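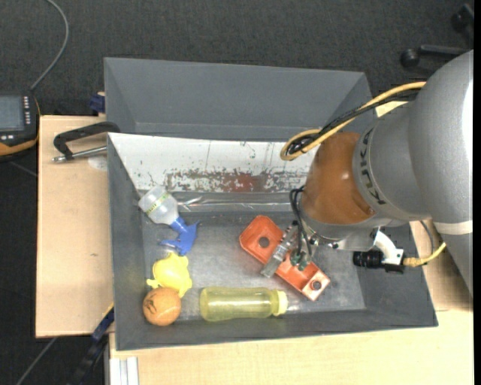

Ticket 2709
Opened: 9 March 2020
Site: Trestthorpe, bin picking cell
Category: Cell rules / work practice
Priority: 3
Reported by: Padmavathi Venkataraman
Status: Closed

Problem
Arm went into protective stop during a pick close to the bin wall. Controller log shows error 1582, external force over limit. Same stop 2 times in one shift. Operator cleared it both times from the pendant and restarted at full program speed. Our cell rules say a second stop of the same type means the cell stays down until someone checks it. That was not done.

Checks
Tool data on the controller against the setup sheet. Payload was still set for the old gripper, without the camera bracket. Corrected.
Cable slack at the wrist. Moved the wrist through its full range in manual reduced speed. The cable loop cleared the bin wall at every pose we use. No change made.
Bin position. Bin had moved on the table since the last calibration. One clamp could be turned by hand. Retightened, then reran the calibration.
Gripper fingers. No bend found. Left as is.

Comment, Padmavathi Venkataraman
Two things in the rules need fixing. The Plakora sheet says to check the clamps "regularly," and people read that any way they like. I want it to say at the start of each shift and after any protective stop. The sheet also says nothing about who may change tool data. Mathew project staff and cell operators have both been doing it.

Also, the pendant does not get left on the floor or on the bin rim. It goes on its hook when the person running the cell steps away, and the mode key comes out.

Reply, Givow support
Agree on the payload. A wrong value there will give force stops near the end of a reach, so the wall may not have been touched at all. Please save the old tool file before you overwrite it next time. We could not compare the two.

For mixed objects, keep the approach at reduced speed until the first full run after calibration has finished with no stops.

Action
Clamp check wording changed, new sheet posted at the cell.
Tool data changes now need a line in the log with name and old value.
Full run done after calibration, no stops.
December sheet withdrawn.

Closed by reporter. Reopen under the same number if 1582 comes back.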